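A Monday at the Sesix open lab in Emurcombe

I took the early train up to Emurcombe on 2025-10-13 with a notebook, two sandwiches and very little idea what "policy learning from hand-held demonstrations" meant. I came home with eleven pages of notes. Sesix opens its manipulation lab to visitors only now and then, and if you have any interest in how machines learn to pick things up, put your name down the next time they do it.

The lab is on the second floor of an old printing works, up a staircase that smells of floor polish. There were 19 of us, mostly students, plus a couple who run a small packaging business and asked the best questions of the day. We got coffee, a badge, and a talk that was mercifully short. The rest of the visit was standing at benches and watching people work, which suited me fine.

The question the group has been chasing goes like this. To teach a robot arm a tabletop job, you normally sit someone at a remote control rig and have them drive the arm through the job over and over. It's slow, and tiring for whoever is driving. The Sesix people skip the arm during teaching. A person holds a gripper with a camera on it and does the job by hand, and the recordings go into training. The arm comes in much later, carrying the same kind of fingers and seeing from the same kind of viewpoint.

I had read about this sort of thing before, but watching someone do it at arm's length is another matter. It's quick! You reach, you close, you move the cup, you let go. Then you do it again with the cup somewhere else. 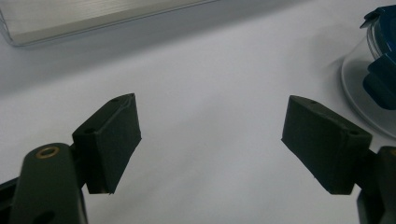

The gripper's view of the table, fingers open. Note the brass-colored ring on the left arm.

I liked the finger pads more than I expected to. They are dark green and soft-looking, with slanted lower corners, and our guide spent a good ten minutes on them. The group's view is that a pad with some give forgives a sloppy approach, so the demonstrator doesn't have to be perfect and neither does the robot. The packaging couple wanted to know how often pads get replaced. More often than anyone in the lab would like, was the reply.

See-through items came up a lot, too. Clear containers are a well-known headache for cameras, and the lab works with them on purpose. Half of what you see when you look at one is whatever happens to be behind it. I had never thought about how odd that must be for a system that has only pixels to go on.

Now the result, which is the part I had really come for. The team recorded 1,557 demonstrations on a pick-and-place job and kept 1,391 of them after review. The ones thrown out had the usual troubles — a hand drifting into view, a tracking dropout, a grasp where the object slipped and the person fixed it with the other hand. They trained once on the full set and once on the reviewed set, then ran both on the arm with 20 starting layouts that hadn't been used in training. The smaller set did better. It finished 19 of the 20 layouts, and the one it missed had a cup lying right against the edge of a tray.

Somebody asked whether the difference would hold up with more trials, and I was pleased to hear a plain "we don't know yet." A longer test is planned for January at the partner site in Piltport, where the lighting is worse and the tables are a different height. They expect the score to drop. They want to find out by how much.

After lunch we could try the gripper ourselves. It is lighter than I had guessed, and the hard part is your own impatience. I kept closing the fingers before I had stopped moving, and the woman at the bench told me everybody does that for the first hour. My sixth try was good enough to save, she said, though I suspect it has been deleted by now.

The last stop was the review desk, where recordings are played back and marked keep or drop using a little in-house program called Nic Giolla. It has two buttons and a slider. I could have stayed there all afternoon — you start to spot the bad ones before they go wrong, from a small wobble on the way in.

Practical notes: it's a twenty-minute walk from the station, uphill. Bags go in lockers by the door. You can take pictures at the benches but not at the review desk. The sign-up list for the spring visit is at the front counter, and I put my name on it on my way out.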